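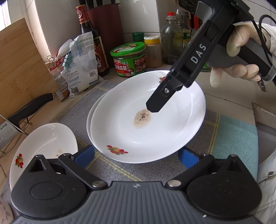 Fig. 4. Plates stacked on a woven placemat before scraping. Sauce residue on the upper plate; dish rack at left.

4. Clearing and Scraping

This section covers the handling of used tableware between the table and the sink. It applies to all Lemby plates and deep dishes, with or without a printed decal. For washing, see Section 5. For cutlery and knives, see Section 6.

4.1 Preparing the counter

1. Clear a working area next to the sink, at least 40 cm deep and 40 cm wide.
2. Lay a woven placemat flat in the working area. A folded dish towel may be used if no placemat is available.
3. Move knives to the rack with the blade pointing away from the working area.
4. Stand cutting boards upright against the wall.

CAUTION: Do not set plates directly on a stone or tiled counter. The unglazed foot ring can scratch the surface, and grit caught under the ring can chip the glaze of the plate below.

4.2 Stacking

1. Sort the plates by shape. Flat plates go at the bottom, deep dishes on top.
2. Check each plate for food before placing another on it. A plate with sauce or crumbs on it may only be the top plate of a stack.
3. Limit each stack to 2 plates until all of them have been scraped.
4. Set any remaining plates to the side of the stack. Keep patterned plates from other sets separate.

Note: Deep dishes with a wide rim do not sit level on smaller plates. If the upper dish rocks when the rim is pressed lightly, remove it and place it on the placemat by itself.

4.3 Scraping

1. Hold the rim of the upper plate with one hand.
2. Loosen crumbs with the soft edge of the Dallow scraper and push them toward the rim, then into the food waste container.
3. Gather sauce from the outside in. Start at the edge of the smear and finish in the center of the plate, then lift it off in one stroke.
4. Wipe the scraper on a paper towel between plates.
5. Remove the scraped plate to the sink side and repeat with the next one.

CAUTION: Do not draw the scraper across a decal. Decals on Lemby rims are printed over the glaze and will dull with repeated scraping. Use a damp cloth on these areas.

Sauces containing ground pepper or other coarse spices should be rinsed off before any wiping – the particles are hard enough to leave fine marks in the glaze.

4.4 Dried residue

1. Cover the residue with water at 37 °C. Hotter water sets egg and milk sauces.
2. Leave the plate flat on the placemat until the residue softens.
3. Pour off the water and scrape as described in 4.3.
4. If residue remains, repeat once, then apply Paisan paste with a soft sponge.

Note: Paisan paste is not suitable for floral patterns with gold or silver lines.

4.5 Before washing

Inspect the rims for chips. Set damaged plates aside and do not return them to the stack. Shake out the placemat over the sink, wipe both sides and hang it up to dry. Do not place it in the dish rack.

Replacement plates are ordered by decal name and diameter through Grorkia customer service.

Section revised in June by Jaruwan Thongdee.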